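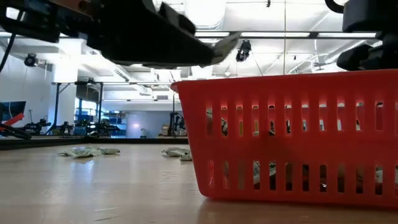 Demonstrators wanted for the Garard household tasks project

Garard is looking for people to teach robots ordinary chores by hand at our Estness workshop. You don't need a degree for this, and you don't need to have touched a robot before. If you are the sort of person who can fold a fitted sheet without swearing, or who gets told by relatives that you load a dishwasher properly, we would very much like to hear from you!

This round of the work is mostly laundry and tidying: cloths into baskets, cloths out of baskets, cloths flattened and folded on a wooden tabletop. It may sound like a small thing to spend a season on, but a crumpled cloth lands differently every time you drop it, and the arms need to see a great many patient people deal with it in a great many slightly different ways.

What you would be doing

You would sit or stand at a station (your choice, and you can switch whenever you like) and steer a pair of arms with two hand controllers. Move your hand and the gripper follows; squeeze and the fingers close. You do the task from start to finish, press a pedal to save it, put the cloths back in a heap, and go again. On other days you'd take hold of an arm directly and guide it through the motion, which some people find easier and others find hard on the shoulders. We'll let you try both before settling you anywhere.

Between October and the end of last season our demonstrators saved 3,369 complete runs, and 1,119 of those were basket tasks. We would like more of them, and we'd like them from a wider mix of people -- left-handed folks especially, and anyone whose habits come from running a real home or working in a laundry, a hotel or a care setting.

You'll also spend part of each shift going back through your own recordings and marking which ones to keep. That means watching the view from the wrist cameras, with the fingers in front and the tabletop sliding by behind them. It can be blurry when the arm is moving quickly, and it takes a day or two to get used to. Please don't be put off by the misses you find there. A run where you fumbled a corner and then recovered is often worth keeping, and we'd much prefer an honest fumble to something stiff and over-careful.

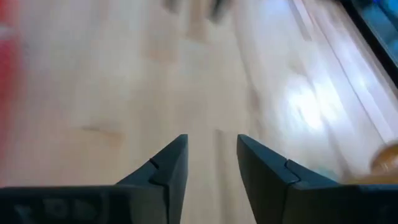
Who we're hoping to find

Steady hands and a decent attention span matter most to us. You should be comfortable repeating one task for a good stretch, and willing to say so when you've had enough of it for the day. You'll need to be 18 or over and able to see the tabletop clearly, with glasses or contacts if you use them. Gaming experience helps some people in the first hour and seems to make little difference after that.

We have adjustable chairs and stations at different heights. If you'd need something else to work comfortably, tell us in your application and we'll do our best to have it ready for your tryout.

Hours, pay and training

Shifts are four hours with two proper breaks, and we ask for at least three shifts a week. There are 9 places in this round, running for 5 months. Everyone is paid the same hourly rate, training included, and we'll send you the figure in writing before you come in, so you can decide without any awkwardness. The first week is given over to training on the Qureshi controllers and the Melley recording software, and we don't expect usable runs from you until it's over.

How to apply

Write us a short note by June 2, 2022. Tell us which chore you're best at and how you go about it, what days you're free, and which hand you favor. A resume is welcome but you can leave it out. We read every note and will reply either way, though it may take us a week or so at busy times.

If your note looks like a good fit, we'll invite you to a paid tryout lasting two hours. Wear sleeves that push up easily, leave rings and bracelets at home, and bring a friend along to watch if you'd feel better with company. Applications go to the front desk at the Garard workshop in Estness, by mail or in person, marked "Demonstrators."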